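**Bromitz opens its robot simulation lab to visitors in May**

Gondale — Bromitz will hold an open day at its Gondale office in May, giving local firms, teachers and members of the public a chance to see how the company tests robot arms in simulation. Doors open at 10 in the morning and entry is free.

Bromitz writes control software for single robot arms that pick up and move everyday objects. Most of that work is done on a computer first. A program is run in a rendered room, faults are put right, and only then is it tried on a real arm. The open day is built around the first part of that process, which outside visitors have not been shown before.

There will be five demonstrations during the day, each led by a member of the software team. Visitors will watch a task being set up from scratch, see it run on a large screen and hear what the engineers look for when they play it back. Two of the demonstrations will be kept for school groups and will move at a slower pace.

"People tend to see the finished thing, a robot putting a cup on a shelf, and they don't see the weeks before it," said Callum Penrose, who runs the simulation team at Bromitz. "We'd like to show the ordinary part of the job. Some of the runs on the day will go wrong, and we'll talk through those as well."

The demonstrations use Lullari, the company's own tool for laying out rooms and objects. A table can be cleared and set again in a few seconds, and the same reach can be repeated with the objects in new places. Staff from Riedl, which supplies test equipment to Bromitz, will also be there to answer questions about moving from the screen to the workshop.

One of the table-top layouts has the arm working with its gripper pointing straight down, with a smartphone, a bowl and a thick book among the things set out on the wood.

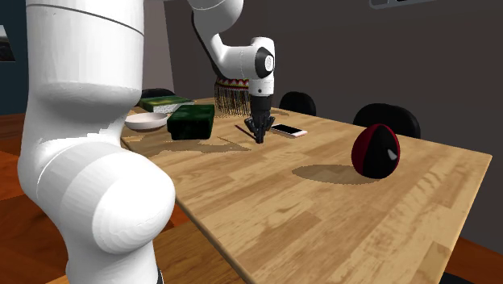

After each demonstration, visitors can try the controls for themselves at one of seven desks. No experience is needed, and a member of staff will be on hand at every desk. Children under 10 are welcome but must stay with an adult.

Tea and coffee will be served in the ground floor meeting room — the lab itself is on the same level and has step-free access from the car park. Places at the demonstrations are limited and should be booked ahead through the Bromitz front desk. Schools wishing to bring a group are asked to say how many pupils are coming and which age group they are in.

**Notes to editors**

Bromitz develops and tests control software for robot arms. Interviews with Callum Penrose can be arranged before or during the open day through the press office in Gondale.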